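Sorting and Storing Screwdrivers at a Shared Bench

By Paula Sandu
February
Reading time: 3 min

This guide sets out the standard procedure for clearing, sorting and storing hand screwdrivers at the shared benches of the Prurusham Community Workshop. It applies to all members and to visiting groups. The full procedure takes 18 minutes at a bench of ordinary size.

Before you begin

Clear the tabletop of everything except the screwdrivers, one shallow container and any small items that belong to the bench. Wipe the surface with a dry cloth. Old scuffs and specks in the finish do not need attention, but metal filings must be brushed into the bin before any tool is laid down.

The container should be wide enough for the screwdrivers to lie flat. Deep tubs are not suitable, as the short drivers sink to the bottom and the long ones tip the tub over when lifted out.

Step 1. Gather

Collect every screwdriver from the bench, the drawers and the apron pockets, and place them in the container with the handles together at one end. Do not sort at this stage.

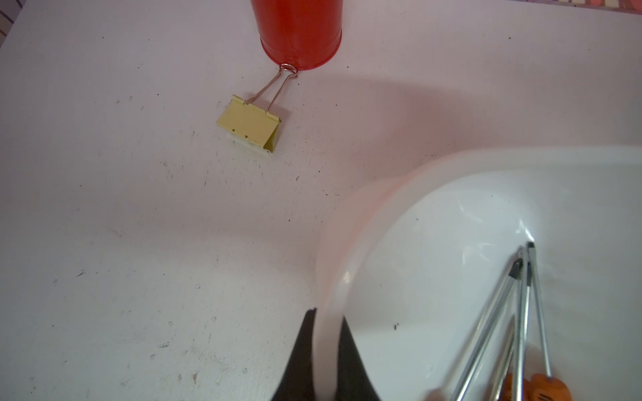

Leobardo Salinas wrote that he would keep the tips toward himself and the handles away, so that the type of each driver can be read without picking it up. Either direction is acceptable, provided that all the tools in one container point the same way and that the container is not carried with the tips facing another person.

Step 2. Lay out the row

Take the screwdrivers from the container one at a time and set them down on the bare table beside it. Handles go toward the front edge, shafts toward the back. Leave a finger's width between tools. A driver that is damaged, or that you cannot identify, stays in the container until the row is finished.

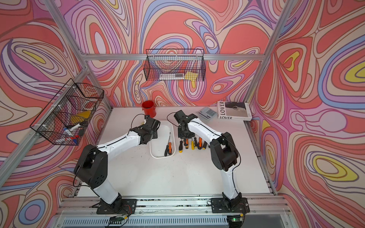
Once the row is complete, check each tip in turn. A Phillips tip with rounded edges will slip and spoil the screw head, and should be withdrawn. A flat blade with a small nick may be dressed with a file by the bench supervisor. Handles should be free of cracks, and any oil should be removed with a cloth and a little mild soap. Do not put handles in solvent – many plastics turn sticky or cloudy.

Step 3. Deal with the small items

Binder clips, cups and similar items are kept at the bench for holding work cards and loose screws. They are not to be put in with the screwdrivers, where they are easily lost under the shafts.

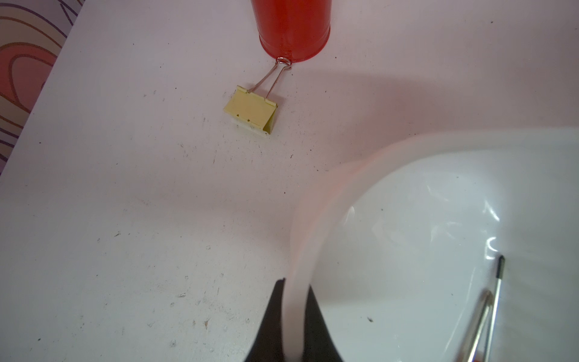

Work cards are to be clipped together and returned to the Gulomen rack at the end of each session. A clip that is not holding cards may be left on the tabletop near the cup, as the yellow one is by the red cup, well clear of the tool container. Cups used for screws must be emptied and turned upside down, so that the next user can see at once that nothing has been left inside.

Step 4. Return the tools to storage

Place the checked screwdrivers back in the container, longest first. Keep the shafts parallel and do not stack more than two layers. Containers are limited to 17 tools, and the label on the shelf must match the contents.

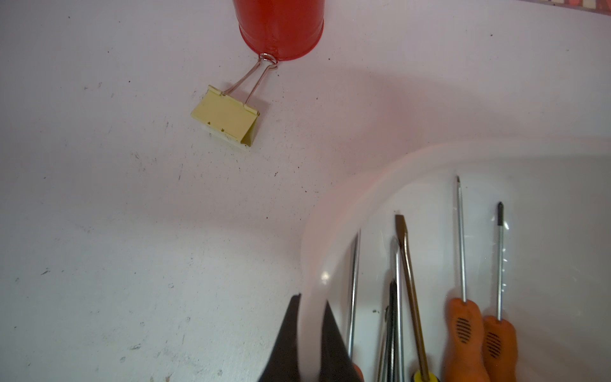 Mixed sets are permitted at the general benches, and members are not required to separate them by tip. Flat and cross tips may share a container in the way shown, with a Phillips shaft and a bronze-tinted flathead next to each other and all the shafts lying much the same way. At the electrical bench, however, the two types must be stored apart.

Step 5. Record and sign

Enter any withdrawn tools on the bench sheet, with the type and the fault. Replacement requests go to Yi-chun Kan at the front desk before 3 p.m. to be included in the same day's order. Tools found without a bench mark are held for 50 days and then added to general stock.

Questions on this procedure may be addressed to the workshop office.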